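Walten: a small collection of notes on beauty

README, version 2, last updated 21 October 2021

Walten is a plain text collection of 1,910 short notes in which people describe something that stopped them for a moment. A choir warming up in a stairwell, frost on a bus window, the way a grandmother folded paper. I have read every one of them and I still open the file for fun!

Where the notes come from

Most were written for the Jostell evenings, where guests got a card, a pencil and 15 minutes. The question on the card was always the same: what moved you lately, and where were you? Prasetyo Krishnan typed them up and kept the spelling as it was (I love him for that). Another 220 came in by mail from Grønli after the May gathering, and those tend to run longer.

What is in each record

One line per note, with four fields separated by tabs: id, place, text, sense. The sense field says whether the writer was mostly looking, listening, touching, tasting or smelling. Place is left blank if the writer left it blank.

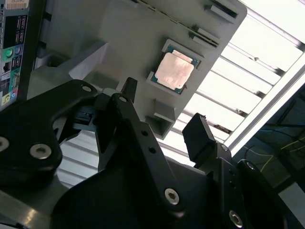

Ulla Eklund wrote back after the first release that the sense field was too tidy, and that half of her favorite notes were about memory, with no sense in charge at all. She was right, and "memory" is now an allowed value. Please keep letters like that coming.

Known gaps

Music is everywhere in here and dance hardly shows up. The Grønli notes lean heavily toward weather. Several writers handed in more than one card, and we did not try to match them up.

Using it

Read it aloud, print it, teach with it, count the adjectives. Names were removed before release, so please don't go looking for the writers. Corrections go to Yanti Wattimena, with the note id in the subject line.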